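A play-food set with one very good eggplant
4 min read

I have bought a fair amount of pretend food over the years, and most of it ends up under the couch. So when a cousin passed along the Gerkener starter box, I told myself I'd live with it a good long while before saying a word, and that turned into a whole winter (time does that in a house with small kids!). The piece everyone reaches for is the little eggplant.
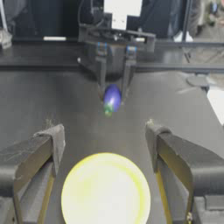 Dratden, 9 May 2026

Let me start with the color, which won me over right away. It's a proper glossy purple with a bright green cap, and even my youngest, who wouldn't touch a real one for 100 dollars, calls it by name. It's small, so it suits a child's hand – mine is happily lost in a coat pocket at least once a week.

The plate is plain, round and yellow, with a raised rim. I was ready to find it dull, but a plain plate leaves room for whatever dinner is being invented that day, and the purple looks lovely on it. 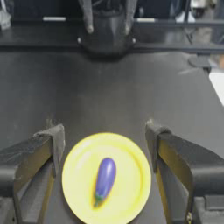

Oanh Lã wrote to me that her twins liked the vegetables fine but wanted more plates, because one plate means one customer and everybody else waits. I can't argue with that. We fill in with saucers from the kitchen, and the restaurant stays open.

As for wear, I've washed the eggplant in the sink almost 20 times with dish soap and it still shines. I do wish the box came with a bag or a lid of some kind. 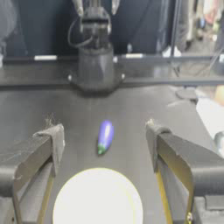

Too shiny for my taste, said Renato Valdebenito, who'd pick the Praltinura vegetables for their duller finish. I've handled those too, and they're handsome, but my kids went straight back to the glossy one.
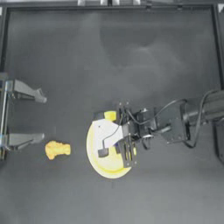

And dinner, I should add, gets served at all hours here, with a great deal of ceremony and very little eating. If you have a child of three or four, I'd buy this set again gladly, and I plan to wrap one for my niece in August.

6 comments · 20 shares
Contact · Back to top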